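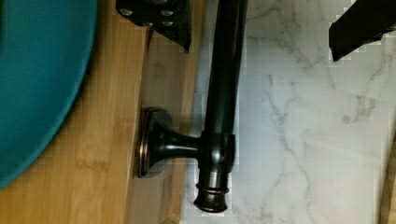 Page last changed: November, 9:40 a.m.

Securities Compliance Analyst (Trade Surveillance)
Harasym Advisers, Nakitville office
Job reference 2747

Harasym Advisers is looking for a compliance analyst to join the trade surveillance desk in Nakitville. The position is full time and permanent. It reports to the deputy chief compliance officer and is open to applicants from inside and outside the firm.

About the firm

Harasym is a registered investment adviser. We manage separate accounts for pension plans, school endowments and private clients, and we act as sub-adviser to a small family of mutual funds under the Bosano name. The Nakitville office houses portfolio management, trading, operations, legal and compliance. Client service works from the floor below.

The compliance department has 18 people. Three of them work on trade surveillance, and this opening adds a fourth seat to that desk. The other groups in the department handle marketing review, regulatory filings, and client guideline monitoring.

What the job involves

Most of the work is reviewing trades. Each morning our surveillance system, Mamix, produces alerts on client account trading and on the personal trading of employees. The analyst opens each alert, pulls the order records and any related messages, decides whether the trading can be explained, and writes up the result. Alerts that can't be closed at the desk go to the deputy chief compliance officer with a written summary.

Regular duties include:

Reviewing daily alerts for possible insider trading, front running, cherry picking and marking the close.

Keeping the restricted list and the watch list current. This means adding issuers when the firm receives material nonpublic information, recording the reason and the source, and removing issuers once legal has signed off.

Handling pre-clearance requests for employee personal trades. Requests received before 3 p.m. are answered the same day.

Matching employee brokerage statements against pre-clearance records and following up on anything missing.

Logging wall crossings and contacts with expert networks. The analyst joins a sample of expert calls as a listener.

Reviewing email and chat samples under the firm's written procedures.

Collecting initial, quarterly and annual reports under the code of ethics.

Helping to gather records when the firm receives a request from a regulator or goes through an examination.

Taking part in the annual review of the compliance program, mainly by testing samples and writing up the results.

The analyst also helps with training. New hires get a one-hour session on the code of ethics and insider trading in their first month, and the surveillance desk takes turns giving it.

What we need

A bachelor's degree in any subject, or equal work experience.

At least three years in compliance, audit, trade operations, or a similar role at an investment adviser, broker-dealer, exchange, regulator or law firm.

Working knowledge of the Investment Advisers Act, including the code of ethics rule, and of the basic law on insider trading. You should be able to explain in your own words what makes information material and what makes it nonpublic.

Clear writing. Case notes are read by people who weren't there, sometimes years later, and they have to stand on their own.

Comfort with spreadsheets. You will sort and compare large sets of trade data every day.

The ability to keep confidential matters confidential, including from coworkers and managers who are not entitled to know about them.

Helpful but not required

Experience with Mamix or another surveillance system. We train on Mamix during the first nine weeks.

Some knowledge of SQL or a scripting language.

Experience with fixed income or options trading.

A law degree or a compliance certification. The firm pays exam fees for staff who want to earn a certification after they join.

Hours and place of work

Regular hours are 8:30 a.m. to 5:30 p.m. with an hour for lunch. The desk is staffed on every day the U.S. stock markets are open, and vacation is scheduled so that two analysts are always on duty. After the training period, analysts may work from home two days a week. Evening work is uncommon but does happen during regulatory examinations and at quarter end.

There is little travel. Expect one trip a year to an outside conference or training course.

Pay and benefits

Pay is a base salary plus a yearly bonus. The salary range for this grade is given to every applicant at the first phone call. Compliance bonuses are set by the chief compliance officer and are not tied to the performance of any fund, account or portfolio manager.

Benefits include medical, dental and vision coverage, a retirement plan with an employer match, paid parental leave, a transit allowance, and 18 days of paid vacation in the first year.

Conditions of employment

All Harasym employees are covered by the firm's code of ethics, and compliance staff are under the stricter set of rules. Before starting, the person hired must list all brokerage accounts held by them and by members of their household. Individual stocks already owned may be kept, but sales need pre-clearance and new purchases of individual stocks are not allowed. Mutual funds other than Bosano funds may be bought and sold freely. Bosano fund shares have a minimum holding period.

Outside business activities, including unpaid board seats, must be approved ahead of time.

Any offer depends on a background check, which covers employment, education, criminal and regulatory history. A disclosure on a regulatory record does not rule out an applicant, but we ask that it be raised early.

Applicants must be authorized to work in the United States. We are not able to sponsor visas for this opening.

How to apply

Send a resume and a cover letter of no more than one page through the careers section of the Harasym website, using job reference 2747. Please do not send writing samples that contain client names, trade data or anything else belonging to a current or past employer. Applications that include such material will be deleted unread.

The process has three steps. The first is a phone call with human resources. The second is a written exercise done at home, in which you review a set of made-up alerts and write case notes on each. The third is a half day of interviews at the Nakitville office with the surveillance desk, legal and the deputy chief compliance officer.

Applications are read as they come in, and the posting stays up until the job is filled. All applicants will get an answer by email. Current employees should tell their manager before applying and use the internal form.

Harasym Advisers is an equal opportunity employer. Applicants who need an accommodation at any step may ask for one in the application form or by calling human resources at the Nakitville office.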